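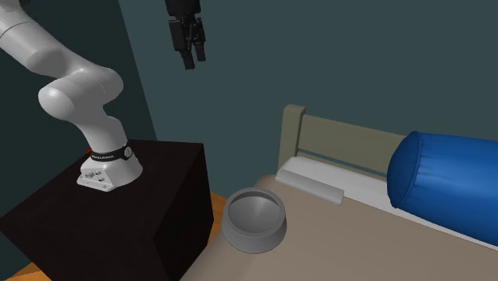
Figure 3. Simulated bedroom shown on the visitor screen during the open day. The arm is mounted on a dark cabinet at the left of the bed; the bowl, the gray pillow and the blue bolster are on the bed.

4.2 Open day at Skorkmont

The second part of the study took place at the October open day of the Skorkmont laboratory. Visitors came in groups of up to 6 and stayed at our station for one round of the demonstration. In total, 719 people took part in at least one round. Children could watch and give instructions, but their answers are not included in the results below.

The station had one large screen, a microphone and a table with the answer cards. We ran the demonstration in the Temura simulator and did not bring hardware into the hall. Three rooms were prepared in advance: a kitchen, a workshop and a bedroom. This section deals only with the bedroom (Figure 3), which was used for most of the afternoon. The kitchen results are given in Section 4.3.

Each round began the same way. The host, either Dimas Khoo or Syafiqah Ngau, showed the room on the screen and asked the group what they thought the robot should do there. The host did not name any of the objects first. One visitor then spoke an instruction into the microphone, and the text was shown to the whole group before it was passed to the planner. If the text was wrong, the visitor could repeat it once.

The bedroom was chosen for two reasons. First, a bed is a soft, wide surface that most people know well, and visitors had clear opinions about what belongs on it. Second, the objects differ a good deal in shape. The bowl is round, with a thick rim and a wide base. The pillow near the headboard is low and wedge-like, and the bolster is a large cylinder lying lengthwise across the bed. We wanted to see whether visitors would take these differences into account when they judged what the gripper could pick up.

Before the robot moved, each adult filled in a card with two questions: whether the robot would complete the instruction, and which object would be hardest to grasp. Khalil Qudah collected the cards before the run was started. After the run, the same people rated how closely the motion matched what they had expected, on the scale described in Section 3.4.

The most common instruction was some form of "take the bowl off the bed." Many visitors called the bowl a dog bowl or a cat bowl, and a few used only "that gray thing." The last wording caused trouble, as the pillow is also gray, and the planner had to ask which one was meant. We kept these rounds in the data. Instructions about the bolster were less common. Visitors who chose it often asked for it to be moved "out of the way" without saying where, and the host was not allowed to help them finish the sentence.

Some visitors asked whether the cabinet was part of the robot. The hosts answered that the arm was fixed to it and that the cabinet did not move. After the first hour we added this sentence to the opening script so that every group heard it. Groups seen before the change are marked in the data set and are treated separately in Table 5.

The simulator stopped once, and about 200 cards had been collected at that point. Teguh Khoo restarted it from the saved state. The group that was present repeated its round, and only the second set of cards was kept. Larysa Shevchuk later checked the handwritten cards against the typed entries and corrected those in which the object name had been entered under the wrong heading.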